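Vullik travel yoga mat - my honest review after a winter of using it

24/06/2021

I bought the Vullik mat last December, mostly because my old one had started shedding little crumbs all over the spare room carpet. It was 39 pounds in the Herkier sale and I've used it most mornings since, plus one soggy weekend retreat where we did sun salutations in a barn (lovely, but freezing!).

First, the good bits. It folds instead of rolling, so it goes flat in the bottom of a bag and doesn't spring open on the train. The grip is brilliant for standing poses - I can hold a long downward dog without my hands creeping forwards, and I do get clammy palms. It wipes down in no time too.

Now the grumbles. It's thin. If you've got bony knees like mine you'll want a folded blanket under them for anything low, and I gave up on camel pose altogether until I bought a Lutik knee pad. The fold lines also take a few weeks to settle, and one corner of mine still curls up when the room is cold. The smell out of the packet was strong, so I hung it over the banister for a couple of days.

My sister has the Negri one, which is thicker and much comfier for lying down at the end of a class, but it weighs a ton and I wouldn't want to carry it further than the car.

Would I buy it again? Yes, for travelling and for a quick stretch before work. If you only ever practise at home and like a long slow session on the floor, spend a bit more and get something squashier. Four stars from me, and it would be four and a half if that corner would lie down. 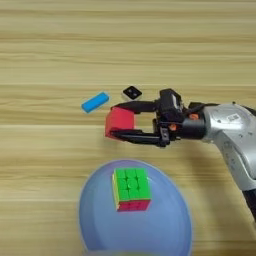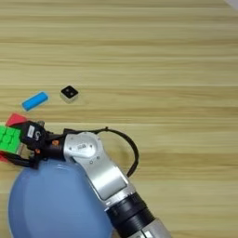

Red block in the first, blue cylinder in the second, both with the light wood tabletop.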